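I wanted to write a few lines on the old office computer, before I forget what I learned from it. I am not a technician. My daily work is translations, and I open computers only in the evening, when the house is quiet.

The tower is a Dell and I bought it from Gerardo Marino for 50 euros. He sold several when his office on Brusero street closed. My plan is to make it a home server for our family photos, and for the recipes of my mother, which I scanned in September.

First advice, lay the case on its side. For years I worked with the tower standing up, with one hand inside and the other holding a lamp in the wrong direction. Lying down, with the side panel off, you can reach the board, the graphics card and the power supply without bending your neck.
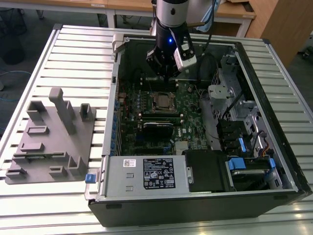 Elisa Grasso wrote to me under the previous post that I should take the graphics card out, for a server does not need one and it only eats electricity. She is probably right. I will keep it until the system is installed, and then I will decide.

The part which made me most nervous was the processor. It sits in a metal bracket with a lever at the side, and the lever needs more force than I expected. The first time I stopped in the middle, I thought I was breaking something. It is normal, you must push it down and a little outward.

For the memory I ordered two modules from a shop called Pevuline. Before you order, read the small names printed on the board next to the slots, and compare them with the manual. I did not do this with an older machine, and I had to send everything back.

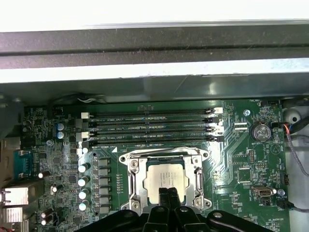 *Last edited: September, in the evening*

I still have to choose the disks. Raffaele says 1000 GB is enough for photos, but he does not know how many photos my sister takes. I would also like to change the thermal paste, and for this I am waiting for a small tube that should come with the disks.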